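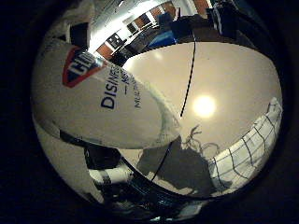

**Why does the hand stay shut after the arm stops, and then fly open as soon as we press reset?**

The hand holds its last grip whenever it loses contact with the controller, and an old "open" command was sitting in the queue, waiting to be sent the moment contact came back. There were two faults on top of each other, a tired cable and a setting we had got wrong, and both are now dealt with apart from one item at the bottom.

---

**Ticket 2574** — Sedero hand, right arm, Lallmont bench
**Raised by:** Calum Lindsay
**Opened:** 5 April 2020
**Priority:** high (safety), now normal
**Status:** fixed, being watched

Hello all, and thank you in advance for your patience with this one. I know I write these long, but three different people have asked me what happened and I've told it slightly differently each time, so I'd like to get it down properly once.

### What went wrong

We were running the wipe-down routine on the right arm. For those on the Forsyth side who haven't seen it, the hand moves the wipes tub to its place, lets go, then picks up the checked cloth, lifts it clear and puts it down folded (or in a heap, depending on how kind the day is being to us). It had been running nicely all morning.

Part way through a cloth lift the arm went into a protective stop. That in itself is no great drama, we get one every so often. What was different was that the fingers stayed shut on the cloth and the hand page in Datura went grey. I pressed Open on the screen and got no response. I pressed it again. I'm fairly sure I pressed it a third time, and I mention it here because it matters later.

I then did something I shouldn't have, and I'd rather own up to it in writing. I took hold of the loose end of the cloth to see whether it would slide out, and while I had it in my left hand I reached over and pressed reset with my right. The fingers opened at full speed and then the wrist began its return move. The back of a finger caught my knuckles. I was wearing a glove and it's a red mark and nothing more, but if my hand had been a little further in it would have been between the finger and the palm pad when the next close came, and I'd be telling you a different story.

It's in the accident book. I've also had a cup of tea and a talking-to, both deserved.

### First look

I left everything powered but stopped and pulled the logs before touching anything else. What they show, in order:

- Hand connection lost. No reply from the hand for 500 ms, so Datura marks it offline.
- Arm controller sees the hand offline and calls the protective stop, as it should.
- Three Open commands arrive from the screen (so it *was* three) and are put in the queue.
- Reset pressed. Hand reconnects almost straight away.
- All three Open commands go out, one after another, followed by the next step of the routine.

So the arm did its job, and the hand did what the Sedero manual says it will do, which is hold on to whatever it has. Holding is the right thing when you're carrying something. I wouldn't want it changed. The trouble was all in what came after.

### Things I tried, including the ones that were no use

**Power cycling the hand.** Came up clean, ran two cloth lifts, dropped out again on the third. No use, but at least it told me the fault would come back when asked.

**Swapping the network lead at the cabinet.** I had high hopes for this one as the old lead had a cracked clip. No change at all. I've left the new one in anyway.

**Running the hand on its own with the arm parked.** I opened and closed it for 30 minutes on the stand-alone test and it never missed a beat. I should have read more into this than I did at the time. I went off and spent far too long looking at software.

**Putting the older Datura build back.** Same fault, same place. Sorry to the Datura folk, whom I had been muttering about.

**Moving the arm by hand with the connection page open.** This is what I ought to have done first. With the wrist turned about its middle position the connection was solid green. Taking it slowly round towards the angle it reaches at the top of the cloth lift, it flickered at 60 degrees and went out altogether a touch past that. Back the other way and on it came again. I did it over and over, partly for the record and partly, I admit, because it was such a relief to see it.
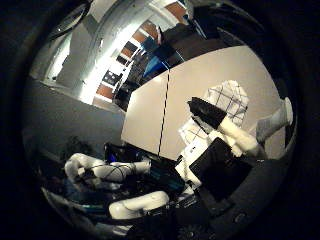 The wrist cable had been tied down too close to the joint. I cut the tie and eased the sleeve back, and the outer jacket was kinked and pale on the inside of the bend. I couldn't see a broken core, but on the meter one of the pair came and went as I flexed it, and that was good enough for me. Every time the wrist went over to its lifting angle the cable was being asked to fold in the same spot. Moving the tub hardly turns the wrist at all, so that part of the routine never showed the fault, and I'd taken that as a sign that the trouble must be something to do with the cloth. I had quite a theory going about the cloth snagging on a fingertip and overloading the finger motor. Please disregard my earlier message on the subject!

### What I've changed

1. New wrist cable from the spares drawer, with a proper loop of slack before the first tie. The ties are finger-tight only.
2. Datura queue for the hand set to *discard on disconnect*. Ours was on *keep*, and going by the settings history it has been since the bench was first set up last July. I suspect it was handy during commissioning and then stayed that way.
3. After a reset, the hand now waits for a fresh command from the screen before it will move. The routine can't carry on by itself from the middle of a step.
4. First move after any reset is at slow speed, both arm and fingers.

I tested 2 and 3 by pulling the hand plug at the cabinet in the middle of a lift, pressing Open a few times for old times' sake, plugging it back in and resetting, with the guard zone clear and me standing well back. The fingers stayed shut on the cloth. Then one press of Open, and they let go gently and the cloth fell on the bench. I did the same with the tub in the hand and it behaved just as well.

After that I ran the full routine for the rest of the afternoon without a dropout.

### If it happens to you

Please do it in this order, and please don't improvise as I did.

- Leave the object where it is. Don't pull on it.
- Press the emergency stop, even if the arm has stopped by itself.
- Look at the hand page. If it's grey, write down the wrist angle before anything moves.
- Clear the queue (Hand, then Commands, then Clear). It should be empty already with the new setting, but have a look.
- Step outside the tape.
- Release the stop, reset, and wait for the page to go green.
- Press Open once. If it doesn't open, stop again and come and find me.

If you have to get something out of a closed hand with the power off, there is the manual release described at the back of the Sedero manual. It's stiff and you'll need both hands, so have somebody else there to catch whatever is in it.

### Replies

**From Forsyth support:** Thanks for the very full write-up. We agree with your reading of the log. The protective stop was triggered correctly and we see no fault in the arm controller. Could you confirm whether the left arm has the same queue setting and the same cable routing? We would also suggest you don't shorten the 500 ms limit, as you may start to see stops from ordinary network delay.

**Calum:** Good question, and I'm a bit ashamed I hadn't looked. The left arm was on *keep* as well. I've changed it to match. The cable routing on that side is better, it has a decent loop and I took it all the way round in both directions with no flicker, but I've loosened the tie nearest the joint while I was there. I'll leave the limit alone as you advise.

**From Forsyth support:** Understood. Please keep the old cable, we'd like to have it. Are you happy for us to lower the priority?

**Calum:** Yes, do. The cable's in a bag with the ticket number on it and I'll get it in the post to you. Thank you for being so quick with this, it made a rotten day a good deal better.

### Still open

The reset button is within arm's reach of the hand. Even with the new settings I don't like that you can have one hand in the work and the other on the button. I'd like to move it to the far post, outside the tape, and there is enough cable in the trunking to do it without a joint. I need the bench free for half a day. Could whoever has it booked next let me know when they're finished — I'll bring my own drill.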